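Preparar una estación de mesa con dos brazos: normas de trabajo

Marjorie Clegg
Actualizado el 2 de enero

Estas son las normas que seguimos en Demura para las tareas de recogida con piezas pequeñas. Valen para brazos ligeros de sobremesa con servos y piezas impresas. Para brazos industriales hay que acudir a la evaluación de riesgos de la célula, que es otro documento y lleva otra firma.

Antes de dar corriente

Compruebe que las bases están fijas. Empuje cada brazo con la mano, sin alimentación, en las cuatro direcciones. Si la base se desplaza, se vuelve a fijar y se repite la prueba.

Retire de la mesa todo lo que no figure en la ficha de la tarea. Lo que sí figure (un plato, un vaso, las piezas) se coloca según la ficha y se anota la posición. En el protocolo Masemis la hoja es la 306; si trabaja con otro formato, basta con un croquis hecho a mano y guardado con los datos de la sesión.

Localice el corte de corriente. Debe alcanzarse sin pasar el brazo por encima de la mesa. Una regleta en el suelo no sirve.

Cables

Es el apartado que más averías evita. Mueva cada articulación a mano hasta sus topes y observe el cable en todo el recorrido. Tiene que quedar holgura en la muñeca, pero el bucle no debe bajar hasta la altura de los dedos de la pinza ni rozar los objetos.

Los pares finos de los servos no se tensan. Si hace falta sujetarlos, use brida de velcro y deje libre el conector. Las bridas de plástico apretadas marcan el aislamiento; en mayo cambiamos tres mazos por ese motivo.

Cuando una placa electrónica va montada a la vista en la pinza, se revisan los tornillos al comenzar cada turno. No apriete de más: el plástico impreso cede antes que el tornillo.

Zona compartida

Con dos brazos en la misma mesa, cada uno tiene asignada una zona y existe una franja común. En la franja común trabaja un solo brazo a la vez. El otro espera en su posición de reposo, con los servos activos, para que no caiga por su propio peso. La posición de reposo se guarda con nombre en el programa y no se modifica durante la sesión.

Velocidad y fuerza

1. Primera pasada sin objetos y a la velocidad mínima.
2. Segunda pasada con objetos, también a velocidad mínima y con una persona junto al corte de corriente.
3. Se sube la velocidad por escalones. Entre escalones se hacen 5 repeticiones completas. Si una falla, se baja un escalón.
4. La fuerza de cierre se ajusta con la pieza más frágil del lote y se deja así para todas.

Un dedo de pinza no debe apretar contra el plato ni contra la mesa. Fije en el programa una altura mínima y compruébela con una hoja de papel: tiene que poder sacarse de debajo del dedo sin romperse.

Piezas y recipientes

Utilice piezas iguales entre sí y de un color que contraste con el fondo. Los platos de papel son baratos y se ven bien, aunque pesan poco y un roce los desplaza. Si la ficha exige posición fija, péguelos por debajo con cinta de doble cara. Si no la exige, anote que el plato va suelto.

Las manos no entran en la zona con los servos activos, tampoco para enderezar una pieza caída. Se pausa, se espera a que el brazo se detenga y entonces se corrige.

Registro

Cada incidencia se apunta en el momento, con el número de repetición y lo que se tocó. El código 411 queda reservado para contacto no previsto entre brazos y obliga a parar la sesión. Las demás incidencias permiten seguir si el responsable lo autoriza por escrito en la misma hoja.

Cubos verdes sobre plato de papel, con el segundo brazo a la izquierda:

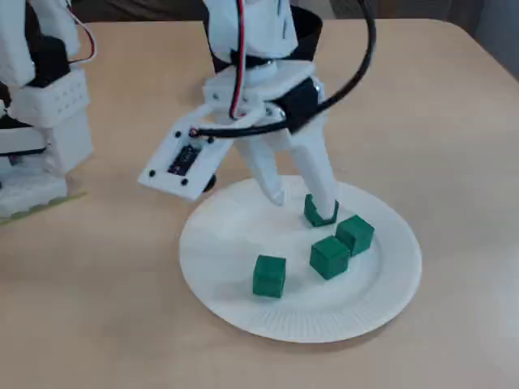
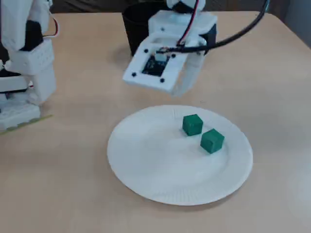
Wendy Bunting
En Cheetham aplicamos casi lo mismo, salvo lo del reposo con servos activos. En sesiones largas los motores del hombro se nos calentaban demasiado, así que pusimos un apoyo impreso debajo del antebrazo y cortamos el par mientras espera el otro. Hay que volver a activarlo antes de levantarlo, y ese paso lo hemos metido en la lista. ¿La prueba de la hoja de papel la hacen con los dos brazos o solo con el que trabaja en la franja común?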